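Gripper Evaluation Technician (fixed term)

Stotus invites applications for the post of Gripper Evaluation Technician, based at the Willow laboratory. The post is full time for 17 months and reports to Funmilayo Obi, Head of Handling Trials.

The laboratory is comparing two parallel grippers, the Brumura and the Osagie, on the picking up and folding of clothing and other soft goods. Each gripper will complete 400 trials on the same arm and under the same controller settings. A further 200 trials will compare wrist camera positions, with particular attention to shiny work surfaces, on which reflections can be mistaken for the edge of a cloth.

The successful candidate will:

- set out garments according to the written trial plan and reset the work surface between trials;
- operate the arm by hand controller and under program control;
- change and align fingertips, and record wear;
- review wrist camera recordings and mark the moment at which each grasp is made or lost;
- prepare a short written report at the close of each block of trials.

Applicants should have at least 2 years of experience in a test, workshop or laboratory setting. Practical knowledge of robot arms is required. Experience of handling textiles, whether in industry or elsewhere, is welcome. The ability to keep clear and complete records is essential, as results are shared between both gripper teams.

Training in the controller software will be given during the first month. The post involves periods of standing and some repetitive work, and adjustments to the workstation can be arranged on request.

Applications should consist of a curriculum vitae and a covering letter of no more than one page, addressed to Funmilayo Obi. Interviews will be held in November at the laboratory and will include a short practical exercise with the arm. 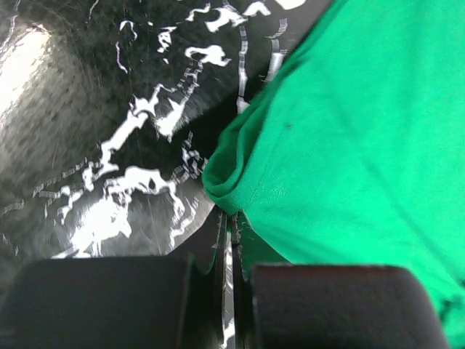 Candidates invited to interview will receive the exercise instructions in advance. Travel costs within the United Kingdom will be repaid on production of receipts.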